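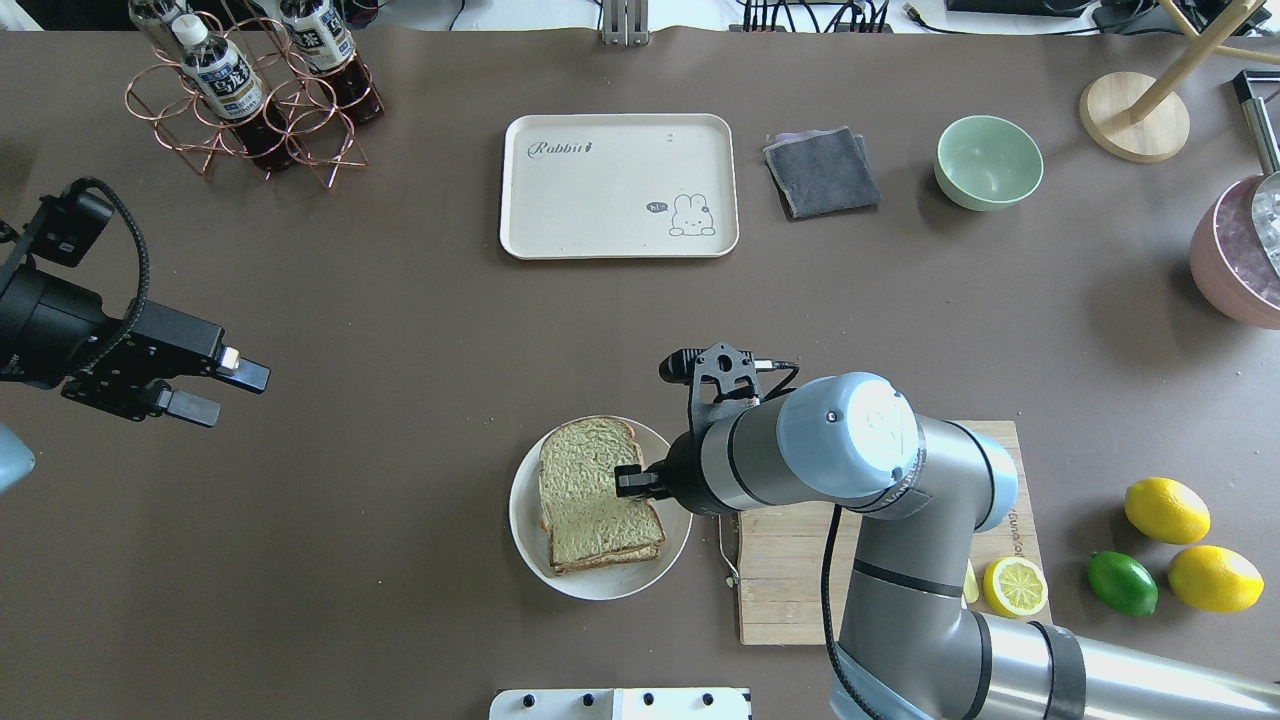
이콜홀름 임대주택 통합관리 사업 2월 진행 보고

수신: 스타벨 주거기금 사업지원팀
작성: 포마도라 임대관리(Fomadora) 운영총괄

1. 이번 달 요약

지난 보고 이후 가장 반가운 소식부터 말씀드립니다. 이콜홀름(Ikalholm) 단지 255세대 전체의 임대차 계약 정보가 드디어 하나의 관리대장으로 합쳐졌습니다! 작년 가을까지만 해도 동별로 엑셀 양식이 달랐고, 구 관리사무소에서 넘겨받은 종이 계약서는 상자째 쌓여 있었습니다. 이제는 세대 번호만 넣으면 계약 만료일, 보증금, 수리 이력, 계량기 검침값이 한 화면에 나옵니다. 담당자들이 제일 좋아하는 건 의외로 검침값입니다. 매달 말이면 계단을 오르내리며 적어 온 숫자를 밤늦게까지 옮겨 적던 일이 없어졌으니까요.

입주민 앱 가입은 200세대를 넘긴 시점에서 한 번 집계했고, 이후에도 꾸준히 들어오고 있습니다. 나머지 세대 중에는 스마트폰을 쓰지 않는 어르신 가구가 꽤 있어서, 이분들께는 전화 접수와 우편 고지서를 그대로 유지합니다. 이 부분은 기금에서 처음부터 강조하신 조건이기도 하고, 저희도 현장에서 해 보니 꼭 필요하다고 느꼈습니다.

2. 수리 접수와 처리

수리 요청은 앱, 전화, 관리실 방문 세 가지 경로로 들어오고, 어느 쪽으로 들어오든 같은 번호 체계로 기록됩니다. 예전에는 전화로 한 번, 관리실에서 한 번 말한 건이 두 건으로 잡혀서 기사님이 같은 집에 두 번 가는 일이 있었습니다. 번호를 합친 뒤로는 중복 출동이 눈에 띄게 줄었습니다.

평균 처리 기간은 사업 시작 전 14일이었고 이번 달은 10일입니다. 목표인 일주일까지는 아직 거리가 있지만 방향은 분명합니다. 늦어지는 건을 하나씩 열어 보면 대부분 부품 대기입니다. 특히 욕실 환풍기와 현관문 도어클로저는 규격이 오래되어 주문할 때마다 시간이 걸립니다. 그래서 3월부터는 자주 나가는 부품을 단지 창고에 미리 비치하려고 합니다. 창고 선반은 이미 정리했고, 품목 목록은 별첨 2에 있습니다.

현장 책임자 브라니슬라프 온드레이카(Branislav Ondrejka) 씨가 만든 '동별 묶음 방문' 방식도 잘 돌아가고 있습니다. 오전에는 가동과 나동, 오후에는 다동과 라동을 도는 식인데, 방문 시간을 미리 문자로 알려 드리니 빈집에 헛걸음하는 일이 적어졌습니다. 오후 2시 이후 방문을 원하는 세대가 예상보다 많아서 다음 달에는 오후 인력을 한 사람 늘려 볼 생각입니다.

3. 임대료와 관리비 공개

이번 사업에서 저희가 가장 공을 들이는 부분입니다. 관리비 고지서를 새로 디자인했습니다. 청소, 승강기 점검, 공용 전기, 장기수선 적립을 각각 한 줄로 나누고, 전월과 달라진 항목에는 짧은 사유를 붙입니다. 첫 고지서가 나간 다음 관리실로 전화가 많이 왔는데, 항의 전화만은 아니었습니다. 승강기 점검비가 어디에 쓰이는지 처음 알았다는 분도 계셨고, 공용 전기료를 아끼려면 지하 복도 조명을 센서등으로 바꾸자는 제안도 받았습니다. 센서등 건은 견적을 요청해 둔 상태입니다.

임대료 연체 안내 문구도 고쳤습니다. 기존 문구는 첫 줄부터 법적 조치를 언급하고 있었는데, 이제는 분할 납부 상담 연락처가 먼저 나옵니다. 상담을 신청한 세대 중 다섯 세대가 납부 계획서에 서명했습니다. 숫자로는 작아 보여도 담당자 입장에서는 무척 힘이 되는 결과입니다.

4. 협력업체

난방 설비는 시코라(Sýkora) 설비와 연간 계약을 맺었습니다. 보일러실 점검을 두 차례 마쳤고, 나동 순환펌프에서 소음이 확인되어 베어링을 교체했습니다. 교체 전후 점검표는 별첨 3에 넣었습니다. 시코라 쪽 기사님들이 점검 결과를 관리대장에 직접 입력해 주셔서 저희가 다시 옮겨 적을 필요가 없습니다. 다른 업체에도 같은 방식을 제안하는 중이며, 청소 업체는 다음 달부터 참여하기로 했습니다.

승강기 업체와는 아직 이야기가 더 필요합니다. 자체 시스템을 쓰고 있어서 이중 입력이 부담스럽다는 입장이고, 그 점은 충분히 이해가 됩니다. 당분간은 월말에 파일로 받아 저희가 일괄로 올립니다.

5. 어려웠던 점

계약서 스캔 작업이 계획보다 3주 늦게 끝났습니다. 오래된 계약서 중에 특약이 손글씨로 덧붙은 것이 많았고, 글씨를 알아보기 어려운 건은 세대에 직접 연락해 확인해야 했습니다. 시간이 걸렸지만 이 과정에서 잘못 적힌 보증금 두 건을 바로잡았으니 헛된 시간은 아니었다고 생각합니다.

앱 알림이 새벽에 발송된 사고도 한 번 있었습니다. 단수 안내가 새벽 4시에 나가는 바람에 주무시던 분들이 많이 놀라셨습니다. 사과문을 게시했고, 지금은 누수나 정전 같은 긴급 상황을 빼고 오전 9시부터 오후 8시 사이에만 알림이 나가도록 설정되어 있습니다.

6. 예산

인건비와 시스템 사용료는 계획 범위 안에 있습니다. 스캔 작업이 길어지면서 단기 인력 비용이 늘었으나, 우편비에서 남은 금액으로 충당했습니다. 항목 간 전용에 해당하므로 변경 신청서를 별첨 4로 제출합니다. 확인 부탁드립니다.

7. 다음 달 계획

- 부품 창고 운영 시작, 재고 기록을 관리대장과 연결
- 오후 방문 인력 보강
- 지하 복도 센서등 견적 비교 및 입주민 의견 수렴
- 퇴거 세대 점검표 개정(사진 기록 항목 추가)
- 앱을 쓰지 않는 세대 대상 전화 만족도 조사

퇴거 점검표는 특히 기대가 큽니다. 벽지나 바닥 손상을 두고 보증금 정산 때마다 말이 엇갈렸는데, 입주할 때와 퇴거할 때 같은 양식으로 기록을 남기면 서로 얼굴 붉힐 일이 훨씬 줄어들 것입니다. 초안은 온드레이카 씨와 관리실 직원들이 빈 세대 두 곳에서 먼저 써 보았고, 주방 항목이 너무 길다는 의견이 있어 절반으로 줄였습니다.

현장 방문을 원하시면 오전 10시 이후가 좋습니다. 그 시간이면 아침 접수 회의가 끝나서 담당자들과 여유 있게 이야기하실 수 있고, 새 부품 창고도 함께 보여 드리겠습니다.

별첨 1. 세대별 관리대장 항목표
별첨 2. 상시 비치 부품 목록
별첨 3. 난방 설비 점검표
별첨 4. 예산 항목 변경 신청서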